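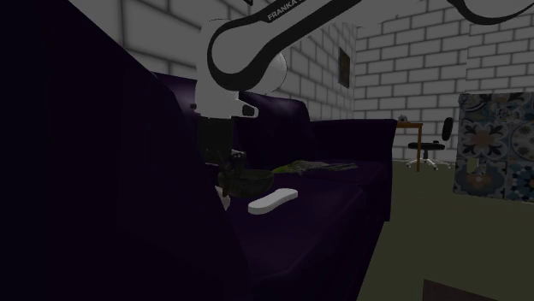

Sigita Rebane asked on the manual's comment page whether a demonstration has to be started over when the operator's hand slips halfway through. It does not, provided the slip is corrected and the task is finished. Step 8 covers what to do with such a run.

4.3 Recording a pick task by remote control

This section applies to Jastemeck Teach with either the hand controller or the desktop puck. It covers work in the simulated rooms and on a real arm. To guide the arm by holding it, see section 4.4.

Before you start

Load a room and check that the arm is in its home pose. Objects on soft furniture need a moment to settle after loading. Wait until the status line reads READY.

CAUTION: On a real arm, keep the stop button within reach of your free hand. Keep other people outside the marked area until the arm is parked.

Steps

1. Open the Demonstrate tab and choose New Task.

2. Type the instruction in plain words, such as "pick up the bowl." Use the same wording for every run of the task.

3. Set Speed Scale to Low. You can raise it once you have a few good runs.

4. Press and hold the enable switch. The arm follows your hand only while the switch is held.

5. Press Record, then bring the gripper over the object. Stop just above it and turn the wrist until the fingers line up with the place you want to grip. For a bowl, put one finger inside the rim and one outside.

6. Lower slowly and close the gripper. On a sofa or bed, stop lowering before the fingertips push into the cushion.

7. Lift straight up, hold still for a second, and press Record again to stop.

8. Mark the run Good, Corrected or Discard. Use Corrected if you slipped and recovered. Use Discard if the object was dropped or the arm hit something you did not mean to touch.

9. Press Reset Room. Repeat from step 5 with the object moved or turned a little.

NOTE: Letting go of the enable switch pauses the arm but does not stop the recording. Pauses longer than two seconds are trimmed when the run is saved – you do not need to cut them yourself.

NOTE: If the arm moves left when you move right, your view is facing the base. Choose View > Align Controls and try again before recording.

How many runs to record

The Trurdale starter set has 89 runs for one pick task, and that is a fair target for a single object in a single room. For several rooms, plan on some 300 or more. Each task folder holds up to 1000 runs, including the discarded ones, so empty the discard list from time to time.

If a run will not save

Error 239 means the instruction field is blank. Error 289 means the connection to the controller was lost during the run. Reconnect it, return the arm to home and record that run again.

Section last revised Fri 5 May by Žydrūnas Ozoliņš. Continue to 4.4, Guiding the arm by hand.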